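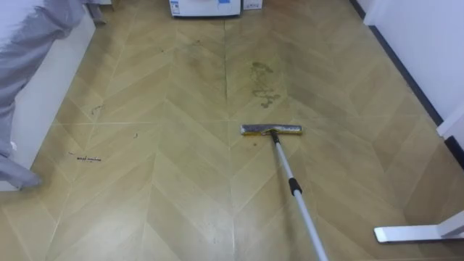
**talha_talpur** wrote:

Chevron, Usman, and I will die on this hill. The ends are cut at an angle so they meet in a straight seam. Herringbone has square ends that butt into the side of the next plank. Great looking floor either way, but if you order herringbone boxes for a chevron room you are going to have a very bad morning!

---

**usman_swati** wrote:

Ha, fair enough. The guy at Virk used both words for the same display, so I gave up. Chevron it is.

What I really want to talk about is layout. I'm doing my hallway and kitchen in wood-look tile this September and I'm so excited I've been drawing zigzags on the backs of envelopes for weeks. The hallway runs into the kitchen at a right angle. Do the points keep going the same direction through both rooms, or do I turn them?

---

**shabnam_n** wrote:

Keep them going! I did mine straight through from the front door and it makes the whole downstairs feel longer. The V's pull your eye right to the back window. I smile every time I come home, and it's been 2 years.

If you turn them at the doorway you need a border strip or a threshold, and then you've got a fussy little cut at every single plank along it. Ask me how my brother-in-law's place looks (don't ask me).

---

**hammad_mughal** wrote:

Going to disagree with Shabnam a bit. Straight through is lovely when the rooms line up. Around a corner, the points in one room end up running sideways across the short dimension, and a narrow hall can look chopped up. I'd turn them and put in a plain border, one plank wide. Done neatly it looks like you meant it.

Also, Usman, snap a center line before you do anything else. Then snap it again, because the first one will be off. Every seam in the room takes its cue from that line, and an eighth of an inch at the door is a mess by the time you get to the stove.

---

**usman_swati** wrote:

Okay, the border idea is growing on me. Sorry, Shabnam!

Next thing is grout. The Gisness chart has 10 shades that all look like oatmeal. Do I match the tile or go darker?

---

**rizwan_d** wrote:

Match it, or go one shade darker. With chevron you've already got plenty going on, and dark grout turns it into a comic strip. Make a sample board first, let it cure for a few days and look at it at 7 in the morning and again with the kitchen lights on. Mine looked like two different products.

---

**hammad_mughal** wrote:

One shade darker, and seal it. Pale grout in a kitchen is a hobby.

---

**shabnam_n** wrote:

I have pale grout in my kitchen and it's a wonderful hobby, thank you very much.

For real though, pale is fine if you mop along the planks with a barely damp flat pad and change the water often. A soaking wet string mop just parks the dirty water in the joints. I use plain warm water most days and a drop of Imholm floor soap when somebody has been frying.

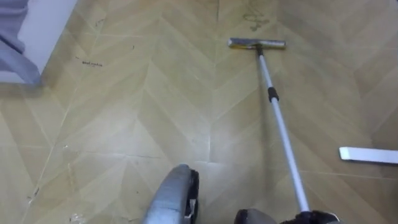
## Page 2: How much extra to order?

**usman_swati** wrote:

Moving this along, because I have to place the order. The calculator on the Braletti site says 393 planks before waste. What do you all add for chevron?

**talha_talpur** wrote:

Fifteen percent, and I wouldn't go lower. You lose a little at every wall, and chevron comes in lefts and rights, so an offcut from one side often won't work on the other. Check that the boxes are split evenly before the truck leaves!

**rizwan_d** wrote:

I added ten percent and had over 50 planks left at the end, so fifteen sounds like a lot to me. My room was a plain rectangle, though. No island, no closets.

**talha_talpur** wrote:

He's turning a corner AND adding a border. Fifteen. Keep the spares in the garage; you'll be glad of them the day you drop a cast iron pan.

**usman_swati** wrote:

Fifteen it is. I'll start a new thread when I'm on my knees in the hallway. Hammad, what blade are you using for the angled cuts?

**hammad_mughal** wrote:

Continuous rim diamond, wet saw. Tape the cut line if the glaze chips on you. And buy better knee pads than you think you need.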